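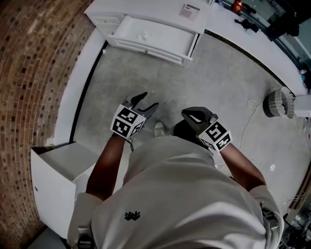

Subject: Re: [smallchannels] payouts down again, is it just me

Hi all

Typing this fast before the kids' pickup so forgive the mess.

On the payout thing, quoting the bit I'm answering:

> My channel is toy and craft stuff, mostly unboxing, 391 videos up.
> Views are the same as last fall, maybe a touch better. January
> payout came in at a bit over half of December. I wrote to support
> and got the canned reply. Has anybody else seen this or did I
> break something? Also is it worth moving the back catalog over to
> Skeslow, a couple of people at the Liltport meetup were very keen
> on it and I don't want to do all that uploading for nothing.

You didn't break anything, I'm pretty sure. January is always ugly. Toy advertisers spend like crazy up to the holidays and then just stop. Ours dropped by nearly the same amount and we hadn't touched a thing. Compare with LAST January, never with December. If you don't have last January in your stats page any more (they hide it, click the little calendar thing and pick custom), the payment emails have it.

Couple things to check anyway.

Look at whether your videos are marked as made for kids. All of them, one by one if you have to. We had 21 that got flipped without any notice I could find, and once they're flipped you lose the personalized ads and the comments, and the rate goes way down. Some of those were fair, it's a toy train, who else is it for. Some were my own talking-to-parents videos about storage bins. I appealed the bins ones and got most of them back. The form is short. Don't write an essay in it, I did the first time and I doubt a human read past line one.

Then look at length. Anything under the mid-roll cutoff earns next to nothing on our channel. I'm not saying pad them out, kids can tell and they leave. But if you've got two short ones on the same playset, glue them together next time.

Third thing, sponsor money. You didn't mention any so I'm guessing you have none. We got 320 dollars for one video from Ichikawa, the puzzle people, and that was more than the ads on our whole channel made that week. They found us, we didn't pitch. But I've since pitched a few others the same size and one said yes. Small toy firms are way easier than the big ones, they answer their own email. Put a contact address on your channel page if there isn't one, I looked at yours and couldnt find it. Say the word "paid" out loud in the video and tick the disclosure box. Please do both.

Skeslow. Ok. I tried it. Put up part of the back catalog last summer and left it alone. The rate per view looks great on their front page and it may even be true, but there are hardly any views to multiply it by. Payout threshold is high too so the money just sits there. Ours is still sitting there. I'd say upload your best 2 and see if anything moves before you give up a weekend to it. And read the license part, last time I looked you were giving them the right to reuse clips in their own promos, including ones with your kid in them. Maybe that has changed, somebody check.

Sakden I know less about. A friend uses it for merch, shirts and stickers, and likes it, says the shirts hold up. She doesn't make much. She isn't trying to.

One more thing and then I really have to run. Whoever is filming with their own kids, please open a separate account for the kid's share now, this tax year, not later. Some states require it and more are getting there. We put a fixed cut of every payout in and never look at it. Talk to an actual tax person, I am not one, mine cost less than I feared and found a camera and a pile of toys we could have been writing off. Keep the receipts for the toys!! Even the cheap ones. Shoebox is fine.

Oh and the ones telling you to post every day, ignore them. We went from daily to twice a week and the monthly total barely budged, and my kid likes doing it again. Before that it was getting to be a fight every afternoon over who had to open the thing.

If anyone has their January numbers against last January and doesn't mind sharing, percent is fine, send them to me off list and I'll post the spread with no channel names on it. Would be good to have somthing to wave at support.

ok pickup, bye

smallchannels list archive | Contact the list owner | Posts are copyright their authors | Back to top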